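Unit 6: Perforated Panels and Room Acoustics
Handout, posted Monday, July 6, 2020

6.1 Why perforate at all

A flat, rigid surface reflects nearly all the sound that reaches it. A porous material such as mineral wool absorbs well at high frequencies and poorly at low ones, unless it is made very thick. A perforated panel placed in front of an air space fills part of the gap. The air in each hole acts as a small mass, the air trapped behind it acts as a spring, and the pair resonates. Near resonance the air in the holes moves fastest, and friction there and in any porous backing turns sound energy into heat.

The hole pattern is usually a regular grid. For our purposes the only thing that matters about the layout is the open area ratio, written p, the fraction of the panel face taken up by holes.
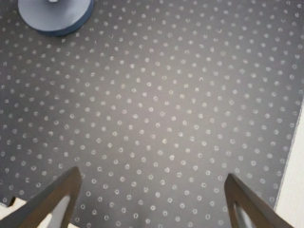

For round holes of diameter d on a square grid with center spacing b:

p = 0.785 (d/b)^2

For a staggered grid with equal spacing b in all directions:

p = 0.907 (d/b)^2

Rotating a square grid by 45 degrees does not make it a staggered grid. Measure b between nearest neighbors and the orientation drops out. Many students lost points on this in the October quiz last year.

6.2 Resonance frequency

f = (c / 2π) × sqrt( p / (D × t') )

where c is the speed of sound (use 343 m/s), D is the depth of the air space, and t' is the effective thickness of the panel. The effective thickness is the real thickness t plus an end correction, because the air just outside each hole moves along with the air inside it. For widely spaced round holes use t' = t + 0.85 d. When p goes above 0.1 or so, neighboring holes begin to interact and the correction gets smaller. We ignore this until Unit 8.

Keep everything in meters. Mixed units are the most common source of wrong answers.

6.3 Worked case: the Umley rehearsal room

The room has a strong buildup in the low-middle range, and the design target is 600 Hz. The panel is 6 mm thick with 5 mm holes on a square grid, b = 20 mm.

p = 0.785 × (5/20)^2 = 0.049
t' = 0.006 + 0.85 × 0.005 = 0.01025 m

Solving for depth:

D = p (c / 2πf)^2 / t'
D = 0.049 × (0.0910)^2 / 0.01025
D = 0.0396 m, or about 40 mm

Doubling the depth does not halve the frequency. It divides it by 1.41, so a depth of 80 mm puts the resonance close to 420 Hz. Check this yourself before the problem session.

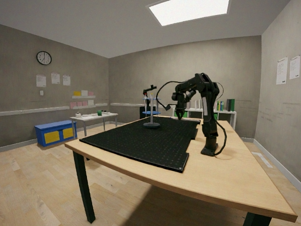 6.4 Width of the absorption peak

With nothing behind the panel but air, the peak is tall only if the losses in the holes happen to match the impedance of the incoming wave. For holes of several millimeters they usually do not – the losses are too small, and the peak is narrow and low. A thin layer of felt or mineral wool against the back face adds resistance and widens the curve. Place it touching the panel or very near it, where the air velocity is highest. Wool placed against the rear wall does much less.

Very small holes, under 1 mm, supply enough resistance on their own. These are micro-perforated panels and follow a different model (Unit 9).

6.5 Limits of the formula

The formula assumes that D is small compared with the wavelength. At 1,000 Hz the wavelength is 343 mm, and a 40 mm cavity is still acceptable. It also assumes that sound does not travel sideways in the cavity. A real installation should have dividers, or a porous fill – otherwise measured absorption at oblique incidence will fall below the prediction.

6.6 Problems

1. The Lambrechts panel has 8 mm holes on a square grid, b = 32 mm, t = 12 mm. Find p and t'.
2. For the same panel, find D for a resonance at 420 Hz.
3. Repeat problem 1 for a staggered grid with the same b. By what factor does the resonance move if D stays fixed?

Reading: Plendum course notes, page 43 onward.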